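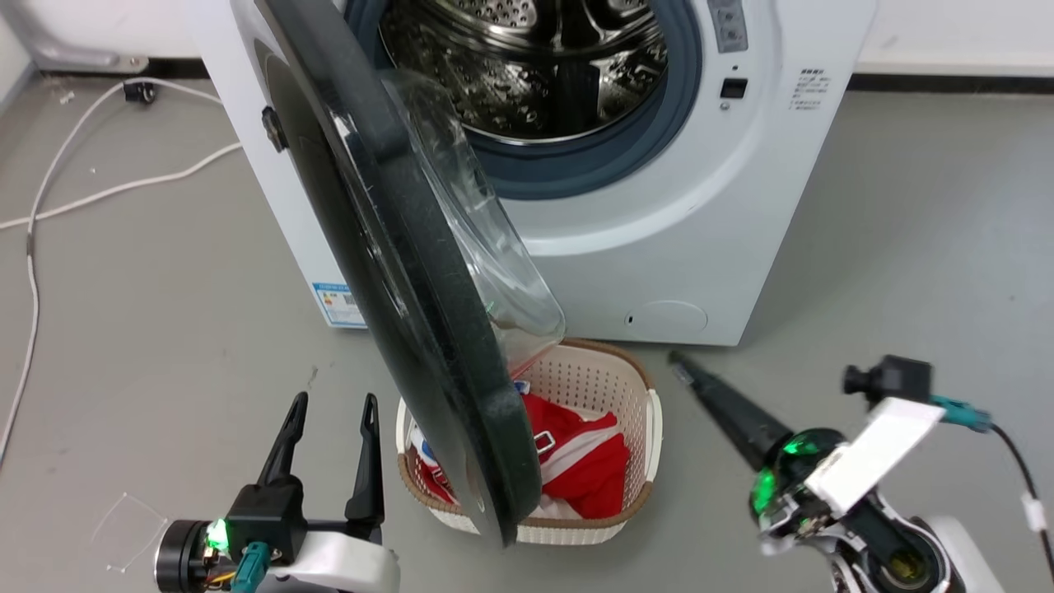
How to wash a down comforter at home

Check the care label first. If it says dry clean only, stop there.

1. Look along the seams for loose threads and sew up any gaps. Down will find its way out of a very small hole.
2. Put the comforter in by itself, with half the usual amount of mild detergent. No fabric softener.
3. Run a gentle cycle in warm water, then add a second rinse.
4. Dry on low with two clean tennis balls. Stop every half hour and break up the clumps by hand.

Drying takes most of an afternoon – don't start on a Friday night if you need it for bed.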